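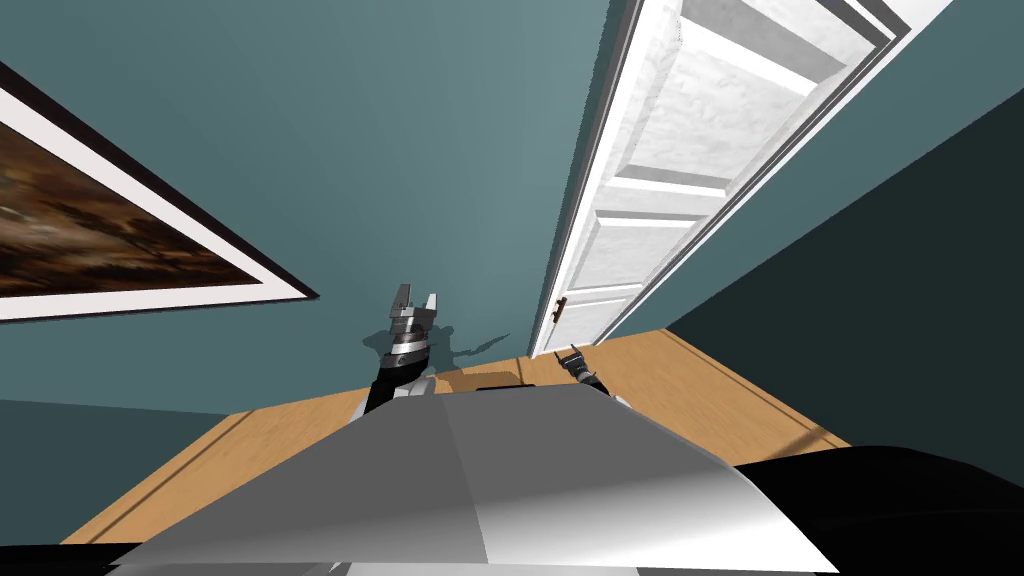
Re: [homefix] Painting old kitchen doors, how long between coats?

Torquil Drummond wrote:
> We've got 9 doors to do and I'd like the kitchen back by September.
> Can says recoat after 8 hours. Do I believe it? And do I need to
> sand between coats or is that just something people say?

Hi Torquil,

I did ours last summer and I'd leave it overnight, whatever the can says. I went by the clock on the first door and the second coat dragged like cold butter (I may have said some words). After that I painted after supper, went to bed, and painted again the next evening. Much happier!

And yes, sand, but only a light pass with a fine pad, then wipe off the dust. I used the Zallik primer and 2 coats of Pidetti satin on top. The shop in Skaddale had a quote from Teixeira pinned up for spraying the lot, 575 plus pickup, and I did think about it for a minute when my back was hurting.

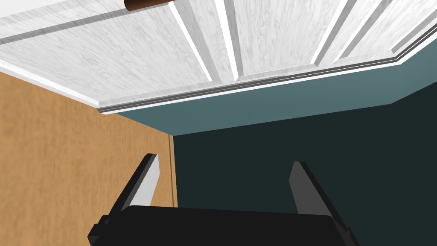
Brush or roller depends a lot on the doors you've got. Flat ones, just roll them and be done. If yours have moldings and grooves like the white paneling up there, do those first with a small angled brush, then roll the flat parts while the edges are still wet. Check the grooves again ten minutes later for drips, they love to collect in there. Oh, and if you want some wood grain to show like it does on that white, go easy on any filler.

What color did you settle on in the end? Last I heard it was green.

Marnie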